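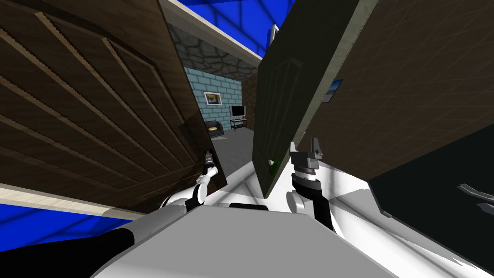
Products > Simulation > Evix Household Pack > Tutorials

Overview | Install | Tutorials | Licensing | Support

Setting up a door and drawer run in Evix

Evix is the household scene pack sold by Rivach for two-armed mobile robots. It is supplied as a single download with a one-seat licence. The steps cover a run in which the robot goes through a doorway and then works at a drawer. Load the flat scene and place the base before you touch the arms. A good starting pose has the grippers spread either side of the opening, fingers up, with the green door and its round knob next to the right gripper and the television in the next room visible between the arms. If the brown panelled door fills more of the view than this, turn the base a little and save the pose again.

1. Open the run file and set the step limit. The default of 1,000 is enough for the doorway but too short for the full run. We used 2,027.

2. Set the camera to the body mount. Head tilt is stored with the pose, so a tilted view will come back tilted each time the file is loaded. Level it now if your policy was trained on level views.

3. Drive through the doorway at low speed with both arms held. Contact with either door is written to the log as a warning and does not stop the run.

4. Switch to the wrist camera once the base has stopped at the cabinet. The switch takes effect on the next step.
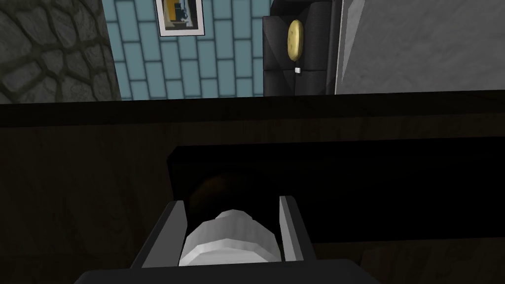 5. Lower the closing speed before any grasp inside the drawer. The factory value is tuned for open worktops and tends to push light items towards the back. Change it in the gripper tab, under Limits.

6. Close the fingers, wait for the contact flag on both sides, then lift. If only one flag is raised, open, shift sideways and try again.

7. Save the run. Ours came to 759 MB with both cameras recorded.

Known limits: small objects are low-polygon meshes, and drawer interiors are dark under the standard lighting. Depth output is unaffected. The Stamatopoulos lighting add-on is sold separately and needs version 6 or later.

Written by Filippos Zervas. Last checked Oct 22, 2023.

Related items
Evix Household Pack: licence types
Importing your own arm model
Sindosari kitchen scene: first look
Reading the contact log
Release notes, April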